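We use cookies to remember your settings and to count visits. By continuing to browse you accept this. Manage choices | Accept

Tikislow Home Notes
Frequently asked questions: small things, tables and drawers

Last checked Dec 17, 2021

These are the questions that come in most often about sorting the odds and ends that pile up on a table. We don't sell storage, and we are suspicious of most of it.

Do I need to buy organizers before I start?

No. Buying first is how people end up with a closet full of empty bins. The Mallari drawer set we tried came with 29 inserts, and we found a use for 6 of them. Clear the table, look at what is left over, and measure the drawer it has to go in. If you still want a divider after that, a cut-down cereal box will tell you in a week whether the size is right.

Does the "one touch" rule work?

Not in any house we have lived in. The rule says you pick a thing up once and put it straight where it belongs. That assumes it belongs somewhere, and the things still on the table at the end of the day are the ones that don't. Let them sit together for an evening and then decide. Some people like to mark off part of the table with tape for this. It does keep the pile from spreading, though you can get the same result from a tray.

What counts as a "stray"?

Anything that has no neighbors. A fork has other forks. A drill bit on a table next to a pill organizer has nothing in common with it except that both are long and thin, and "long and thin" is a terrible way to sort a drawer. We have seen it recommended, with labels.

What does a normal batch of strays look like?

Smaller than people expect. A pill organizer, something for drilling, a cloth, a bottle, a cup. It would all fit in a shoebox, and that is exactly where it should not go.

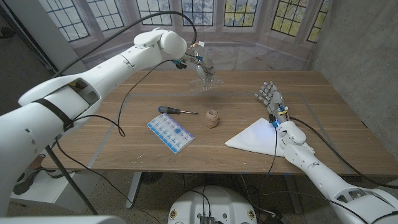
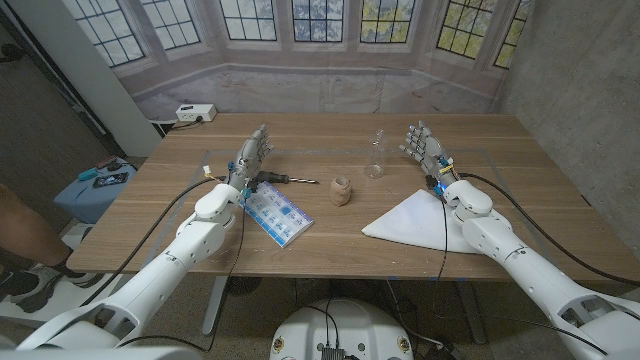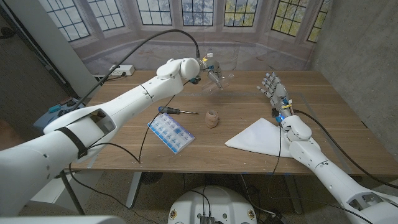 The pill organizer and the drill bit turn up in all three, and they are the two we get asked about most.

Where should a weekly pill organizer live?

Somewhere you already stand once a day, out of reach of children and away from steam. That rules out most bathrooms, which is where nearly every tidy-home article puts it. A high kitchen shelf away from the stove is usually fine. We would not put it in a drawer with tools under any circumstances. Check the lids before you move it – the small ones pop open if something heavy leans on them. And if the label on the original medicine says to keep it in its own container, follow the label and ignore us.

Can a drill bit stay in the handle?

It can, but you probably don't want it to. A bit left in a handle makes the whole thing too long for an ordinary drawer, and the sharp end points at whoever reaches in next. Take it out and lay it in a narrow box or stick the tip in a piece of scrap foam. The Narnach magnetic strip gets mentioned a lot in letters. Ours held for the first month. By June it was letting go of anything heavier than a short bit, so we can't say we'd buy another.

Is a cloth a stray or a rag?

Decide now, while it's in your hand. If you would dry a glass with it, it goes in the kitchen. If you wouldn't, it goes with the tools or in the trash. "Good enough to keep, not good enough to use" is how you get a bag of 12 cloths under the sink.

Should I keep empty glass bottles?

One or two, if you can name the job. Narrow necks are a pain to clean and worse to dry, and the people who tell you to fill them with pasta have not tried getting pasta back out. Stand them upright at the back of the shelf, never at the front.

And clear plastic cups?

If it's sturdy, stack it with the other cups. If it's the thin kind, recycle it where your town takes them. We don't believe in saving those for "crafts".

How long should all this take?

We were sent a Nagano planner that allows a full weekend for one table. We'd give it a cup of coffee. If you are still going after that, you have started cleaning something else – stop and come back to it.

Can I send in a question?

Yes, by mail, to Box 1621. We read everything and answer the ones we have an opinion on.

Recent items
Drawer dividers: three we sent back
Do label makers pay for themselves?
The junk drawer, reconsidered
Tool storage in an apartment with no garage
Why we stopped folding dish towels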